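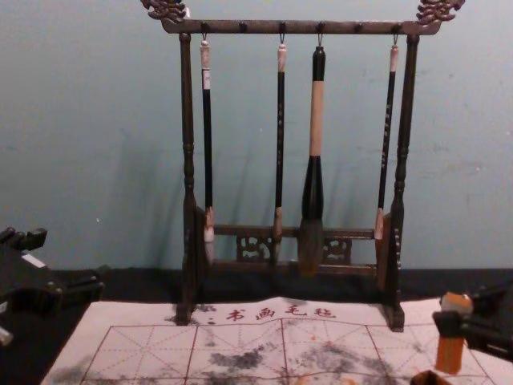

Hanging up a brush is harder than it looks, according to Shireen Ngubane, and most of the students did not believe it until they had to get a robot to do it.

**FOR RELEASE 18 Apr 2026**

**Berkberg students take a calligraphy desk to the Siston Challenge**

The robotics club at Berkberg Secondary College will enter a two-armed robot in the Siston Student Robotics Challenge this June. The team, called Dristari, has seven members from Years 10 to 12 and is the first from the college to enter the open manipulation section.

Teams in that section choose an everyday desk or bench and program a robot to put things away on it. Dristari chose a calligraphy desk, with a dark wooden brush rack standing on a felt practice mat. The robot has a black gripper on each side and has to handle brushes of quite different sizes, from thin ones to one with a thick, fluffy head.

The students began in the first week of term. They guide the arms by hand to show the robot each movement, then train a program on the recorded runs. The club has logged 1733 runs so far, including the ones that failed. Failed runs are kept and labelled, and younger club members help with the labelling at lunchtime.

"The hooks are small and the brushes swing," said team captain Lautaro Ojeda. "We spent most of March on one movement – bringing the loop to the hook and then waiting. Before that we were letting go too early nearly every time."

The felt has been a problem as well. It creases when an arm drags across it, and a brush rack on creased felt does not stay where the program expects it. The team now checks the rack position at the start of every run.

The arms are on loan from Mokgethi Automation until the end of the school year. The college art department provided the desk materials and ran two lunchtime lessons so the team could learn how the brushes should be held and stored.

At the challenge, each team gets eight minutes on the floor and up to three attempts. Points are given for items put away correctly and taken off for anything dropped or knocked over. Judges may move objects between attempts.

The club has 33 members and meets on Tuesday and Thursday afternoons in the technology block. Families and local media are welcome at an open practice in the first week of June. The robot will be running for the whole session and students will be there to answer questions.

**Media contact:** Berkberg Secondary College front office. Interviews with students can be arranged during school hours with a parent's permission.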